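Chapter 2
Collecting Examples

Before a machine can learn to tidy up, somebody has to tidy up for it, over and over, with great patience and a dull playlist.

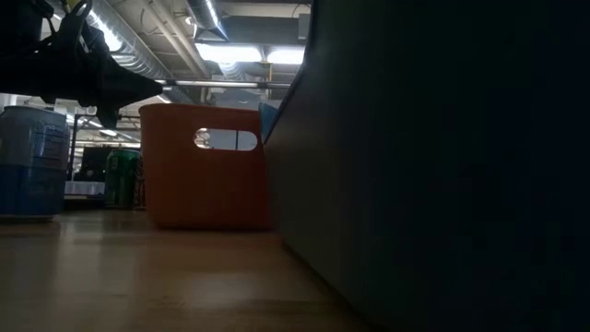 Figure 2.1. Orange bin and cans, low view with gripper.

Orvokki Eskola's group at Eltstead recorded 957 examples of can sorting. Her first rule was to vary the start. Cans that always begin in the same spot teach the arm a fine lesson about that spot.

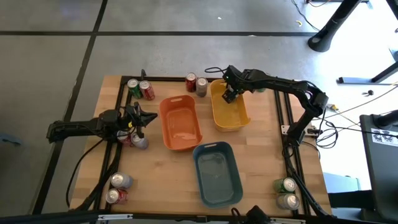

Her second rule was to keep the clumsy runs. Students like to delete these, out of vanity, and then wonder why the trained arm panics at its first fumble. Eskola kept 32 of her own, labeled by hand.

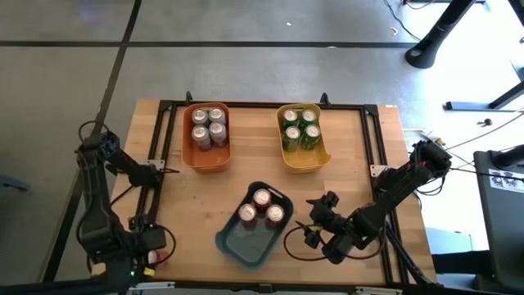 Figure 2.2. Silver cans in the orange bin, green in the yellow, red in the teal.

We start with what counts as one example, a question that has spoiled many lunches.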